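4.2 The open afternoon at Trorville
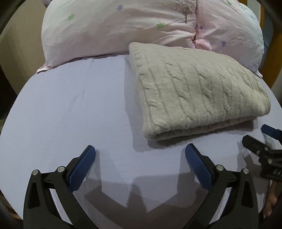 Does a public demonstration tell us how well a bed-making system works? Only a little, and less than most visitors assume. A demonstration shows what the hosts have practised, on bedding they have picked, at an hour that suits them.

We attended the August open afternoon held by Mindex at its Trorville site, as part of the wider survey described in Section 3. The programme promised "everyday household work". Bedding took up most of it. The setting in Figure 4 is typical: a pale sheet, a printed pillow and a cream cable-knit blanket already folded.

Figure 4. Bedding task at Trorville, with open gripper jaws over the sheet.

The handout gave a success rate of 80 per cent over 186 attempts. It did not say what counted as a success. When Quispe asked whether a crooked fold would pass, the answer was that it depended on the judge. There were 2 judges, both employed by Mindex, and no record of how often they disagreed. Khương later asked for the failed attempts and was sent a summary.

We do not claim the figure is wrong. We could not check it, and we have left it out of Table 2. Tamiru would have kept it with a footnote; the other authors thought a footnote would be read as approval. The Bogale visit, discussed next, raised the same difficulty in a milder form.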